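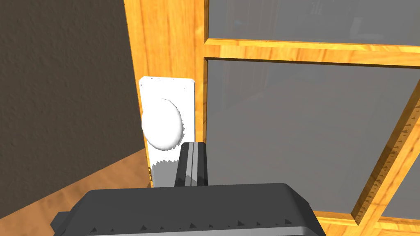 Mastis build notebook – May, after supper

Print | E-mail this page

Back at the bench in the Idville workshop with a pot of tea and the simulator, and I'm writing this down while it's still in my head, so forgive the rambling. The real arm is still in pieces on the shelf (Pieter has the shoulder joint at home and is being very patient with it), so tonight was all virtual house, door knob first.

I'm bringing the hand up from underneath and I like how it looks so far. The knob is smooth and round, so there isn't much for a finger to hook on, and I would rather learn that in the rendered house than on Teodora's real front door! The finger shadow lands on the white backplate with a zigzag edge. Senan thinks the shadow map is too coarse – I've put it up a notch and will look again tomorrow. The same stair-steps run down the wood next to the glass. Ugly, but it shouldn't bother the contact side at all.

I set the approach to 500 steps and the wrist offset to 182, which is Baoshan's number from the Bramwell notes. If you change either one, please write it in here, even if you change it straight back.

After that I went on to the wrist camera tilt, which Esmaeil has been asking for since the last build night, bless him. Jaws open, hand empty, looking up.

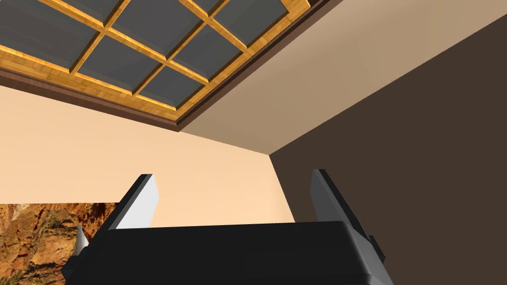 Page last changed: May, 9:40 pm, by S. Horgan

With the view tipped up like that, the plain walls and the beige ceiling give the tracker very little to hold on to. I'm hoping the beams in the ceiling panel will do better, and maybe the canyon picture on the peach wall, though only a corner of it is in view. Saved as run 634 in the shared folder if anyone wants a look.

Still to do:
- print 2 spare finger pads for the real hand
- ask Pieter about the shoulder bearing
- find the Skallbridge cable, last seen near the kettle

We use cookies to remember your settings. Accept | Decline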